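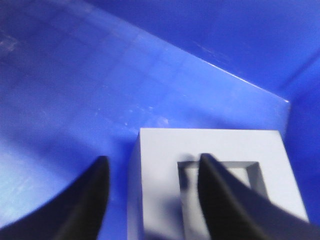 Web Shop Development, Handout 6: Cart Sessions and What Happens When They Expire

Reading before class: the chapter on server-side state in your course pack, plus the README in the Plurcombe starter project. Bring a laptop with the project already installed. We lost a good chunk of last session to installs!

Where we left off

Last time we built the product page and got the "Add to cart" button talking to the server. It was great to see so many of you get there early and start poking at the network tab. Today we look at what the server does with that cart once it has it, and this is one of my favorite parts of the whole course, so bear with me if I get carried away.

HTTP has no memory. Each request arrives as if the shopper had never been seen before. To tie requests together, the server hands the browser a cookie with a random session key in it, and the browser sends the cookie back every time. The cart itself stays on the server, in a table, filed under that key.

The session table

In Plurcombe the table is called shop_sessions and has four columns:

session_key — a string of 64 characters, unique
session_data — the cart contents, stored as JSON
customer_id — empty for guests
expires_at — a timestamp, in UTC

Put an index on expires_at. You will be glad of it in the lab, when the cleanup job has to find old rows quickly.

Notice that the cart stores product IDs and quantities but no prices. Prices are looked up fresh each time the cart is drawn. Selamawit Hailu asked a very good question about this in August: what if the price goes up while something is sitting in the cart? With our design the shopper sees the new price on the next page load. Some shops store the old price as well, so they can show a little notice ("the price of this item has changed"). That's a lovely touch and makes a fine extension task if you finish early.

Guests who log in

Now the fun part. A guest puts two mugs in the cart, then logs in, and it happens that their account already has a saved cart with one mug and a lamp. What should they see?

Option one: keep the guest cart, throw away the saved one. Easy to write. Shoppers lose things.

Option two: keep the saved cart, throw away the guest one. Also easy, and much worse, as the shopper just picked those mugs a minute ago.

Option three: merge them. Three mugs and a lamp. Most people expect this, until they wonder why there are three mugs.

Option four: merge them, but where the same product is in both, use the guest quantity. Two mugs and a lamp. Plurcombe does this, and Jayanthi Poojary's group made a strong case for it in the forum. Read their thread!

Whichever you pick, change the session key at the moment of login. If you keep the old key, anyone who planted or copied it earlier is now logged in as your customer. This is called session fixation and it will be on the quiz.

Expiry and cleanup

A row past its expires_at should be treated as gone even if it is still in the table. Check the timestamp when you read. Don't count on the cleanup job having run.

The cleanup job deletes in batches of 320 rows. You could delete everything in one statement, but on a busy table that can hold locks for a long time and slow down checkout. Small batches with a short pause between them let other queries through.

One trap: extending expires_at on every single page view means a write on every single page view. Try extending it only when less than half the lifetime is left — your database will do far less work and no shopper will notice the difference.

Lab work (pairs)

1. Load the sample data. It gives you 700 session rows, a mix of live and expired.
2. Write load_cart(key) so that an expired row returns an empty cart.
3. Write merge_carts(guest, saved) using option four.
4. Write the cleanup job. Run it twice. The second run should delete zero rows if nothing has expired in between.
5. Log in as the test customer and confirm that the session key changes.

Step 3 is worth 20 points, so leave yourselves time for it. Test it with an empty guest cart, an empty saved cart, and a product that has been removed from the shop since it was saved.

Anitha Subramaniam is running the help desk for this lab. Post the full error message and the function it came from, please, and say which step you're on.

For next time: read the section on stock reservation, and write down one situation where two shoppers could both buy the last lamp.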